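Februar 2021, Tellerablage, Clellel-Regler

Weiter mit der Rückrechnung aus der Kopfkamera. Leonora Malabanan hat gestern die Gewichte für den Greifwinkel neu gesetzt, Clidar läuft unverändert mit. Aufgabe wie gehabt: Teller am Rand fassen, im Abtropfgestell führen, Griff halten. Der zweite Arm bekommt keinen eigenen Auftrag. 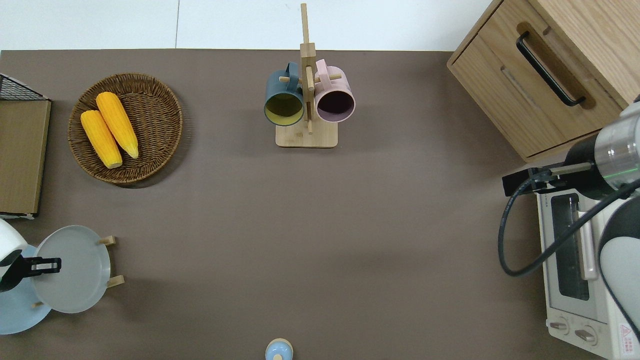
Warum greifen wir am Rand und nicht an der Fläche?
Am Rand reicht ein Zweifingergreifer, und der Fehler in der Tiefenschätzung wirkt sich weniger aus.

17 Durchläufe mit den neuen Gewichten, 3 davon abgebrochen. Zweimal hat der Regler zu früh geschlossen, einmal lag die Randschätzung daneben. Mit den alten Gewichten vom September waren es bei gleicher Anzahl deutlich mehr Abbrüche — die Zahlen liegen im Ordner Manalo, Annunziata Bellini prüft sie noch gegen. Schwellwert fürs Schließen vorerst auf 20 lassen.

Offen: Stehen zwei Teller hintereinander, springt die Schätzung gelegentlich auf den hinteren. Maske enger ziehen oder beide Ränder getrennt verfolgen — ich probiere zuerst die Maske. Edmont-Log danach neu starten, sonst mischen sich die Läufe. 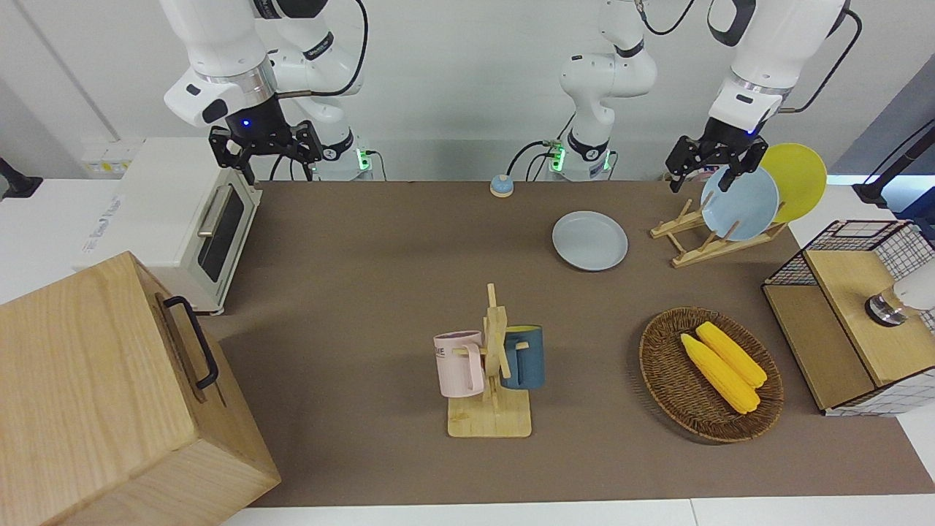

Linker Greifer am oberen Rand des hellblauen Tellers, gelber Teller dahinter. Rechter Greifer offen.

Nächster Schritt: dieselbe Reihe mit vertauschten Tellern.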